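10/26/23

Second day on the Makori fault. Started at the bench before anyone else was in, reran last night's batch from the same seed, and got the same result. That at least rules out the scheduler.

Summary of the state so far, so I can find it again. The grasp policy for the Otosholm cell is tested in simulation before it goes anywhere near the arm. Batch size is 1000 episodes, one block to pick, one block as a distractor. Until the Juretti update we lost very few. Since the update, 40 episodes in the batch end with the fingers closing short of the block and the controller reporting a good grasp. The missed grasps do not worry me much. The false report does. On the real cell a good grasp releases the interlock on the transfer move, and the arm would swing over at full speed with the block still on the table or, worse, pinched by a corner.

Themba Radebe thought it was friction. We raised the finger friction, then lowered it, and the same episodes failed both times. He conceded the point before lunch and went off to read the change log for Kudel, the module that turns encoder counts into finger width.

I stepped through episode 1137 by hand (the numbering carries on from the previous batch). Fingers open, purple block nearer the left one, cyan block off to the right. The approach is clean. Then the close command goes out and the width reading stops changing well before there is any contact force in the log.
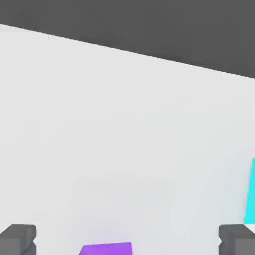 Why does the controller report a grasp when the fingers are holding nothing? It tests only whether the finger width has stopped changing while a close command is active, and a stale width reading passes that test as well as a block does.

Themba found the other half in the afternoon. Kudel now drops a width sample if it arrives late and repeats the last good one, with no flag. The old version raised an error and the episode was thrown out. So the fault was probably there in June too, filed under bad episodes, and we never looked.

Wrote to Wen-hsiung Lui with the logs attached. Asked for two changes: a timestamp on every width sample, and a minimum contact force before the grasp flag can be set. He agreed to the first at once. On the second he wants to see the force noise on the real fingers before he picks a threshold — fair, although I would take a poor threshold over none.

Until both are in, the interlock on the cell stays on manual release. I put a tag on the cabinet and a note in the shift log. Slower, and the evening shift will complain.

Patched my own copy with the timestamp check and started a new batch at 1904. Left it running. Tomorrow: compare the failed episodes against the list, then get the noise figures with the fingers closed on air and on a block.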